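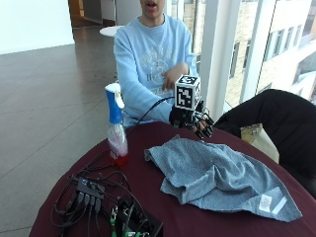
Does the Candeck importer keep the old stock numbers when you bring a spreadsheet in?
It keeps them if the column is set to text before upload. If the column is set to number, leading zeros get dropped and you end up with duplicates.

Ticket 3846 — Import stops at row 300, no error
Opened by: Glykeria Moschos, Sakwood
Assigned: Ognjen Yordanov
Status: closed, see last note

Glykeria Moschos, 9:10 am
Trying to move our stock list into Candeck before the August count. File is a bit over 4000 rows. Upload bar goes all the way across, green check, then the list only shows 300 items. No error, no email. Tried it twice. Second time I got the same 300 again so now everything is in there double. Please help, the count sheets have to go to the printer by tomorrow.

Ognjen Yordanov, 9:32 am
Hi Glykeria. Don't upload again for now. Couple questions
— csv or xlsx?
— which browser
— what's in row 301? copy the whole row in here if you can

Glykeria Moschos, 9:47 am
csv, saved out of the old Makris program. Firefox. Row 301:
00418,Hinge brass 3" pair,Shelf 12,6,
The one before it looks the same to me except no inch mark.

Ognjen Yordanov, 9:55 am
OK that's probably it. The inch mark is a double quote. Importer sees it and thinks a text field is starting, so it eats everything after it lookng for the closing one. It should throw an error. It doesn't. Logged that part separately.
Quick test: make a copy of the file, find and replace " with in, save, upload to the practice list and NOT the live one. Practice list is under Settings, Lists.

Glykeria Moschos, 10:20 am
Did that. Now it gets everything except 41 rows. It does give me a skipped rows file this time so that's something. They all say "shelf not found".

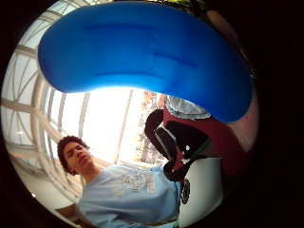
Attachment 1 of 1, big blue curved shape, young man standing below

Ognjen Yordanov, 10:41 am
Got the skipped file too, thanks. All the skipped rows are on "Shelf 7 " with a space after the 7. Candeck treats that as a different shelf and it doesn't exist so it skips. Either trim it in the spreadsheet or turn on "Clean up spaces" on the second import screen. It's off by default, don't ask me why.

Glykeria Moschos, 10:58 am
Where is the second import screen? I get one screen and then the bar.

Ognjen Yordanov, 11:04 am
Click "More options" before Start. Small gray link bottom left. Easy to miss.

Glykeria Moschos, 11:15 am
Found it. All rows in on the practice list. Stock numbers still have their zeros. How do I get rid of the doubles on the live one? I don't want to delete 600 lines by hand.

Ognjen Yordanov, 11:22 am
Don't delete by hand. I'm asking Antigoni to roll the live list back to before your first upload. Anyone at your end make changes in there this morning? They'd be lost.

Glykeria Moschos, 11:30 am
Lefteris put in a delivery from Loltmont around 9, just the one. He has the paper slip so he can redo it.

Antigoni Sarantis, 12:05 pm
Live list rolled back. Checked, it's empty apart from the shelf names. Go ahead with the fixed file, spaces option ON.

Glykeria Moschos, 12:40 pm
Done, all in, no skipped rows. Lefteris Gkikas is re-entering the delivery now. Count sheets print fine except item names over two lines run into the shelf column. Should I open a new ticket for that?

Ognjen Yordanov, 12:46 pm
New ticket please, and attach one of the sheets. Try landscape in the meantime.

Closing note, Ognjen Yordanov
Cause: stray double quote in csv from the old program, plus trailing space in shelf name. Fixed in the customer's file. Missing error message passed to Tihomir Halilović, still open on his side.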